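**Speaker notes: Equipment planning for the two-arm laundry station**
November planning round, item 4

*Slide 1. Opening*

Good morning. The purpose of this talk is to set out what the department should expect to pay for a second two-arm station, and in what order the money should be spent. The figures come from the Ilby workshop's own purchase records. Prices quoted by suppliers are given without tax.

*Slide 2. The task*

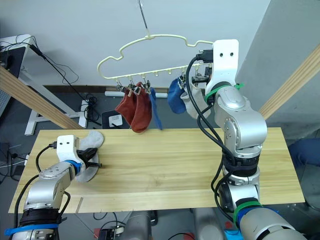
Two-arm laundry station with clip hanger and socks

The task is hanging and removing socks on a clip hanger. It needs two arms working over one table, and the request is therefore for a pair. A single arm with a fixed clamp was considered last year and was not taken forward. Please allow a moment for the room to look at the slide before moving on.

*Slide 3. What is being bought*

The arms make up the largest line and will be bought through the existing agreement with Rácz. The second line is everything fixed to the arms: grippers, mounting brackets, connectors and cabling. In the first budget these were entered as one sum under "sundries", and that sum was too low. They should now be listed separately, with a spare set of gripper fingers for each arm.

The third line is furniture. A plain wooden table is sufficient. The hanger must be held from above, so the cost of a support should be included with the table.

*Slide 4. Consumables*

Socks and hangers are cheap, but they are used in quantity. We propose 200 socks in mixed colours and 50 hangers for the first year. Clip hangers should be ordered in one pattern only, so that results from the two stations may be compared.
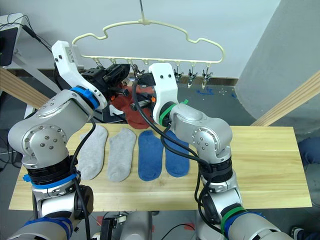 The clips deserve particular attention when the order is placed. A stiff spring asks more of the gripper than a soft one, and the catalogue does not state the force. Samples should be requested from Olel and tried on the present station before the full quantity is confirmed.

*Slide 5. Running costs*

Staff time is the item most often left out. The present station was in use for some 1,523 hours over the last budget year, and an operator was on duty throughout. A second station will need its own operator hours, and these must be agreed with the head of department before the purchase order is raised.

Maintenance should be budgeted from the first month. Cable replacement is not covered by the Rácz agreement.

*Slide 6. Decisions requested*

- Approval of the arms and fittings as two separate lines
- Approval to request clip samples from Olel
- A named budget holder for operator hours

Questions on floor space should be held until the Ilby site plan is shown in the next session.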